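Does a Tidy Bench Save Time? Project Report
Nesrin Keskin, with Jingyi Yao
Foundation Year Laboratory Skills, Hollis building

1. Why we chose this

The lab handbook tells students to clear the bench completely between tasks and to keep the tube rack, the beaker and the waste bowl in fixed places. It says this "improves efficiency and reduces error". No source is given. We had both lost marks for untidy benches in the first term, so we will admit to a certain interest in finding out whether the rule deserved its place in the handbook.

Our supervisor pointed us to the Greltuvard layout, a bench plan which is printed on a laminated sheet near the door. It puts everything not in use along the back edge and leaves the front two thirds of the table bare. The Skornero plan, which we found in an older folder, does almost the opposite and keeps the rack right in front of the worker. Both sheets claim to be the faster one. Neither says faster than what.

2. What we used

The bench is a plain white table against a white wall. On it we had a clear rack for test tubes, the tubes themselves, a glass beaker and a pink plastic bowl for waste. We had planned to use a white bowl, and changed our minds when a trial in October showed that people kept missing it against the white table. That is a finding of a sort, though it isn't the one we were looking for. The beaker has the same problem. Clear glass on a white surface with a white wall behind it is hard to pick out, and the handbook has nothing to say about that.

In the Greltuvard layout the bowl goes in the back left corner and the beaker stands just to the right of it, a little forward. The sheet shows a gap between them. In practice the two drift together, and from some positions at the bench one is seen through the other. 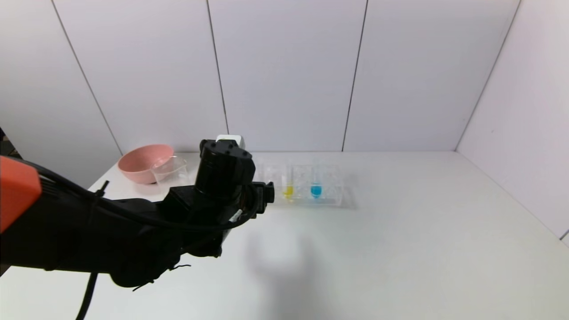 Does it matter which side the bowl is on?

It depends on which hand does the pouring. Right-handed workers had to cross the bench to reach a bowl on the left, and they complained about it. Left-handed workers didn't complain, but we only had one of those, so we would not build anything on it.

3. What we did

Each person moved tubes from the rack, poured water from them into the beaker, tipped the beaker into the bowl and put everything back. One full round of this was a task. We timed 417 tasks and threw out 17 of them where the timer was started late or somebody was talked to halfway through, leaving 400. Half of those, 200, were done with the Greltuvard layout and 200 with the Skornero layout. There were eight people, including the two of us.

We know that including ourselves is bad practice. We were short of people in November and the alternative was a smaller set. Nesrin's times are slower than everybody else's in both layouts, so she can't be accused of helping either side.

We wanted to do the two layouts in a mixed order. What happened was that moving everything between tasks took so long that we ended up doing them in blocks, with Greltuvard first for most people. This is the biggest fault in the project. By the time they reached the second layout, people had practised, and practice makes anyone faster whatever the sheet on the wall says.

4. What we found

The Skornero layout came out quicker on average. We don't trust this. Six of the eight people did it second, and when we looked only at the two who did it first, the difference went the other way. Two people is not enough to say anything, but it is enough to make us doubt the main result.

Spills were more useful. We marked a spill whenever there was water on the table at the end of a task. There were more of these with the rack in front, mostly near the beaker, and this held for both orders. Jingyi thinks the cause is reaching over the rack. Nesrin thinks people were simply hurrying by then. We did not record anything that could settle it, and we should have done.

The other thing we noticed was how people put the rack back. It was meant to sit on a pencil mark. Nearly everyone pushed it further into the back corner than they were told to, until it was close up to the wall. Once it is there the table feels much larger — there is a wide stretch of bare white surface with nothing to knock over, and people said they liked it. They then had to lean in for every tube. 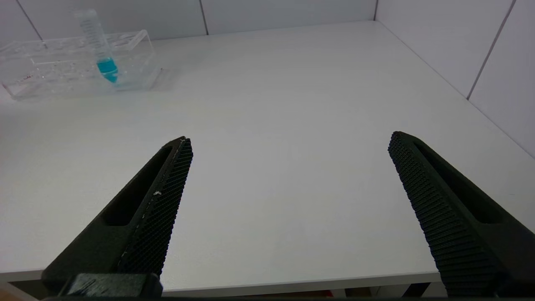

Whether the leaning cost them time is hard to say from our numbers. A tube lifted from the far corner has further to travel, but people seemed to move their arms more freely when the front of the table was clear. The two effects may cancel out. They may also both be too small to measure with a phone timer started by a person who is also holding a clipboard.

We asked each person afterwards which layout they preferred. Five chose Greltuvard, two chose Skornero and one wanted the rack in the middle, which was not on offer. The people who preferred Greltuvard also guessed that they had been faster with it. Most of them had been slower. We would be careful, then, about any bench plan that is recommended because those who use it say it saves time.

5. The handbook claim

The handbook makes two claims. On efficiency, we found no good evidence that fixed places at the back of the bench make this task faster. On error, we have weak evidence that a clear front edge goes with fewer spills. That supports half of the rule, and only for pouring water.

We also looked at a guide from Clindska which the lab keeps on the shelf. It says much the same as the handbook, in places in the same words, and we suspect one was copied from the other. Two documents agreeing is not worth much if there is only one author behind them.

6. What we would change

Use a balanced order, even if it takes twice as long. Leave ourselves out. Have a separate person do the timing. Tape the rack position, as pencil rubs off a white table within a session. Put a coloured band round the beaker, or a sheet of dark card under it, and test that as a condition in its own right. We think being able to see the glassware properly might turn out to matter more than where it stands, and it would cost the department one roll of tape.

We would also want a longer task. Ours was short enough that a single fumbled tube could spoil a time, and several did. The raw times and the spill sheet are in the project folder in Hollis, with the 17 discarded tasks marked in red.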